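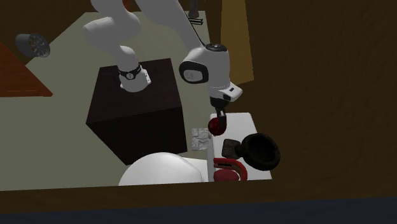
Buy the arm last, one reader wrote in after the first version of this guide, and spend the first month in simulation. We agree with most of that. An arm lifting a small ball over a counter costs very little to try on screen, and it tells you what you need to put on the order form.

How to plan a budget for your first arm

Posted in July by the Lightfoot workshop desk

Search guides Enter keyword Go

Step 1. Write down the job. List the objects to be picked up, where they start and where they end. Our Vimville bench began with a bowl, a small block and a ball. Weigh the heaviest item and add the weight of the gripper before you look at any payload figures.

Step 2. Model the room. Put in the counter, the walls and the base at their true heights. Move the base until the arm reaches every spot without folding up on itself. Write down that position, as the pedestal has to be built to it.

Step 3. Price the gripper separately. Quotes often leave it out. Ask for fingers, cables, mounting plate and one spare set of fingertips on the same sheet. Our spare fingertips and cables came to 2064 pounds from Plidora, and we had put down nothing for them.
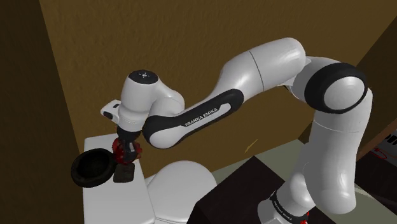 Vodera replied to our draft that the stand and the floor fixings are what most buyers forget, and that a wobbly base will spoil any arm you put on it. They suggested getting the stand quoted before the arm is ordered.

Step 4. Add the stand, the power supply and the guarding. If people will work within reach, pay for a risk assessment and put it on its own line.

Step 5. Set the payment dates. We were asked for 60 per cent on order and the rest on delivery. Delivery took 90 days, so check which financial year the second payment falls in.

Step 6. Allow for staff time. Two people were tied up for most of our first fortnight. Training was charged per person and did not include travel.

Step 7. Run the simulated job again with the exact model you have been quoted for. If it can't reach the bowl on screen, go back to step 2 before you sign.

Keep the quotes and the simulation files in the same folder. You will want both when the service contract comes up for renewal.

Last updated: Friday, 2 pm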